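What is a community radio station?

Most radio stations you hear in the car or the kitchen are run by big companies, or by a national broadcaster. They play to millions of people at once. A community radio station is much smaller. It is run by people who live in one area, or who share a language, and it makes programmes for them.

How does the sound get to you?

A presenter speaks into a microphone. The microphone turns the sound of the voice into an electrical signal. The signal goes along a cable to a transmitter, and the transmitter sends it out from a tall mast as radio waves. You can't see or hear radio waves. Your radio picks them up and turns them back into sound.

A small transmitter can't send its waves very far. Hills get in the way too, so masts are often put on high ground.

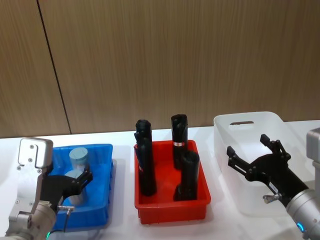
Ika Coppens

Why do some stations use more than one language?

Think of a valley where older people speak one language at home and the children learn another at school. If the flood warning is only read out in the school language, some grandparents won't follow it. A community station can read it twice, once in each language.

Radio Fencombe does this. It is on air for 16 hours a day and broadcasts in 3 languages. The news comes first in English, then in the other two. Stories and songs stay in the language they were made in.

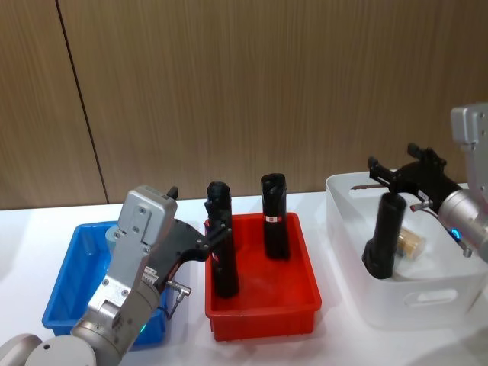
Blue, red and white containers on a white tabletop

What if you don't have electricity?

Radios don't need much power. Many run on batteries, some have a small solar panel, and some have a handle you wind. This is why radio is still useful in places where the internet is slow — or where there isn't any.

Who pays for it?

Running a station costs money, even a little one. The mast has to be looked after and the electricity bill has to be paid. Radio Fencombe has 652 members who each give a small amount every year. Local shops pay for short adverts as well. 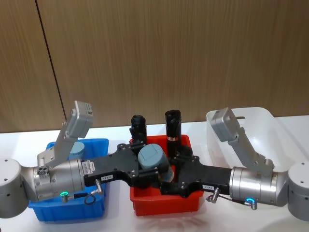

Two robot arms meet above the red bin

Can children be on the radio?

Often, yes. The Plullar Hour goes out on Saturday mornings and is made by children. They choose a topic, write questions and record people answering them. Afterwards they cut out the coughs and the long gaps.

Words to know

Broadcast: to send out a programme so that many people can hear it.
Mast: a tall tower that holds the aerial.
Transmitter: the machine that sends out radio waves.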